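Bakalis Two-Arm Simulation Package

Version 3, released November 27, 2019

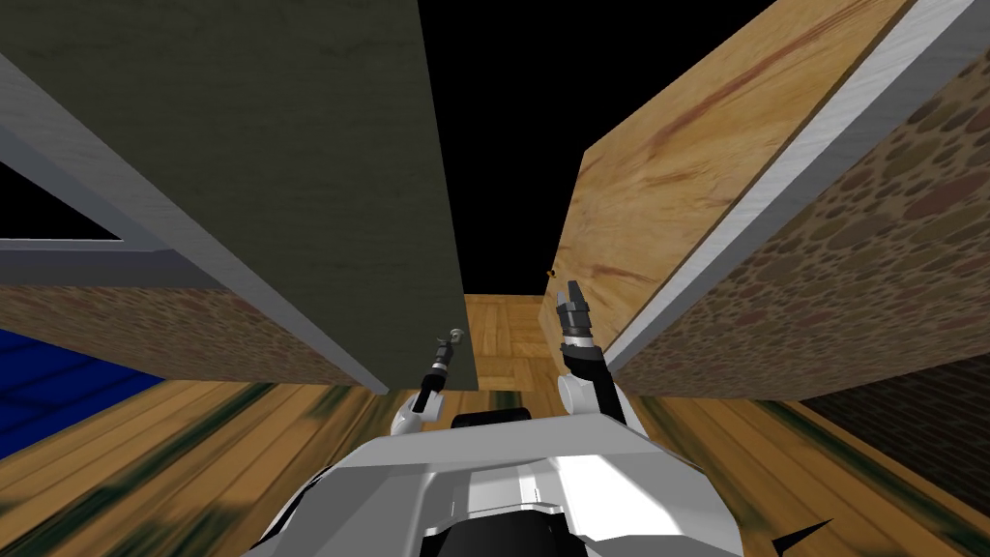

Bakalis is a simulated test set for mobile robots with two arms. It was written at Pestcombe to study how well a control policy holds up when the colours and surfaces around it change. Each run draws new textures for walls, floors and panels, while the robot model and its grippers stay the same.

In our trials, policies trained on 29 room layouts with mixed textures lost less accuracy in unseen rooms than those trained on plain grey ones. The method is described in the May report by Tamsin Mercado and Ilango Poojary.

Included: room generator, robot model, training scripts, 2 sample policies.
Licence: single lab, 2 years of updates.
Orders and support: Harriet Holloway, Pestcombe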